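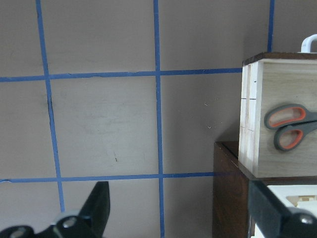 **Carrier bumped me to 11 kg, now the cheap fare isn't cheap**

**perix_road** wrote:

Flying Winnipeg to Halifax in November with one bag. Used to be I'd weigh it at home, write the number on my hand and forget about it. This time the desk scale read over 11 and mine said less. Paid the fee. Is everyone else getting different numbers from luggage scales, or did I get a bad one?

**Thérèse MacLeod** wrote:

Hook scales drift. I hang a full two-litre milk jug off mine before every trip and see what it says. If it's out by more than a bit I put in a new battery and try again. Also, hold it still for longer than you think.

**dirkero** wrote:

Sorry, but I don't buy the drift thing. Airport scales get inspected. Yours came out of a bargain bin. Bathroom scale, weigh yourself, weigh yourself with the bag, subtract. Been doing it for years and never paid a fee.

**Thérèse MacLeod** wrote:

Bathroom scales are worse for small differences. Mine only reads to the half kilo, and it changes if I move it from the tile to the hall carpet.

**perix_road** wrote:

Mine's on lino so maybe that's fine. What about the stuff in the bag, though? I had a sewing kit and a pair of scissors in a side pocket and had to dig them out for the fellow at security as well. Not my best morning.
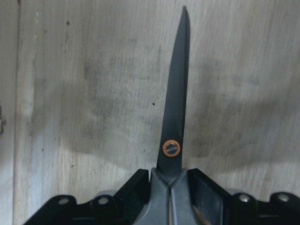
He measured the blades from the pivot and gave them back, but I'd repacked everything on the floor by then and missed the first boarding call. I'll leave the kit at home next time – it isn't the weight, it's the bother.

**h_bergeron** wrote:

Harpreet here, I do this route about once a month for work. Wear the heavy shoes and put the charger in your coat. I've got a Friesen soft bag and the bag alone weighs under 2 kg. A hard shell eats up a lot of your allowance before you put a sock in it.

**dirkero** wrote:

Soft bags get crushed. I had a jar of my mum's chutney go through a Brestargate duffel and into every shirt I owned.

**h_bergeron** wrote:

Why was there chutney in your duffel?

**dirkero** wrote:

It was a gift. Point stands.

**perix_road** wrote:

Okay, tried the milk jug. Hook scale is reading light by nearly half a kilo, so Thérèse was right. New battery made no difference. I'll pick up another one before I fly home and aim for a kilo under.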